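News from the Flusthorpe Evening Bookbinders

What a winter! When we moved our Thursday sessions to the old Wunderlich building in August, I thought we might lose a few regulars to the longer drive. Instead we had to borrow chairs from the choir next door. If you haven't been along yet, the door is on the Nustgate side, up the ramp, and the kettle goes on at half past six.

The big job this season has been the parish recipe book, and I'm thrilled to tell you the sewing is finished. All 19 sections are on their tapes, the spine has had its first coat of paste, and Marlene Wegener has started on the endpapers. She found a marbled sheet at the back of her cupboard in a sort of stormy blue with flecks of ochre, and it suits the book so well that we all went quiet when she laid it against the first page. There are 411 recipes in there, a good many of them for lemon slice, and one for pickled walnuts that takes up four pages and includes a family argument in the margin. We're keeping every stain and scribble.

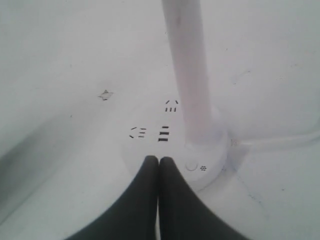
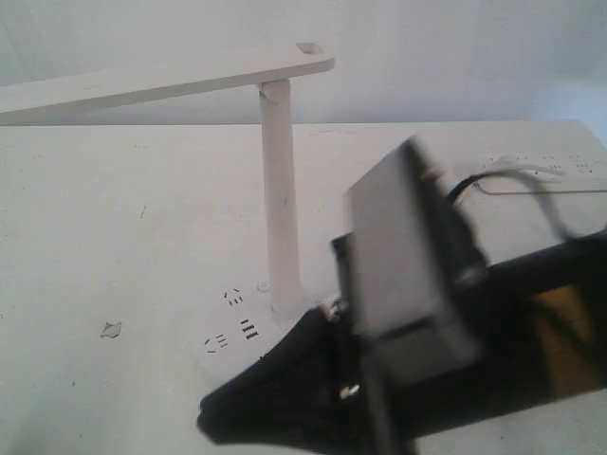
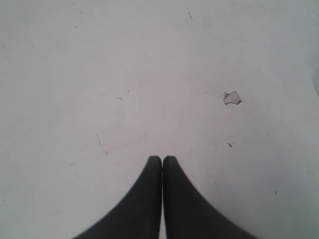

Sewing on tapes is the skill people ask me about most, and it's easier than it looks once your hands know where the needle wants to go. You fold your sections, press them overnight, mark up the spine for the tapes and the kettle stitches, then work along the inside of each fold, out around the tape and back in again. Keep the thread snug and pull it in the direction you're sewing – never straight up, or you'll tear the paper and say something you'll regret. The hard part is seeing the holes from the inside, especially with cream thread on cream paper. A white desk lamp with a long flat arm, like the one in the second picture, is lovely for this, as the arm reaches out over the table and leaves the space under it free for your work. I like mine on the left, with the sewing frame turned slightly towards me. If you're using waxed linen, run each length over the beeswax twice and cut it no longer than your arm, however tempting it is to save on knots.

Uwe Kohlhase gave us a terrific evening on paring leather, too. He brought three knives, a slab of litho stone and a bag of goatskin offcuts, and by the end of the night everyone had a corner thin enough to fold over a board without a lump. (Mine had a hole in it, but a very thin hole.) He's promised to come back and do headbands in coloured silk, so start saving your scraps.

Our next open session is Sun 1 September, from ten until three, and it's a case-binding day for beginners. You'll go home with a finished notebook. Please bring a bone folder if you own one, a steel ruler, an apron and your lunch. Board, cloth, thread and paste are all supplied. The cloth is from the end of the Lekura roll, the dark green everyone liked at the spring fair, and there's enough left for the whole group if we cut carefully.

One last request. The small nipping press is still out on loan and I've lost track of which of you has it. No hurry and no questions asked, but we'll want it for the notebooks, so pop it in the car when you come.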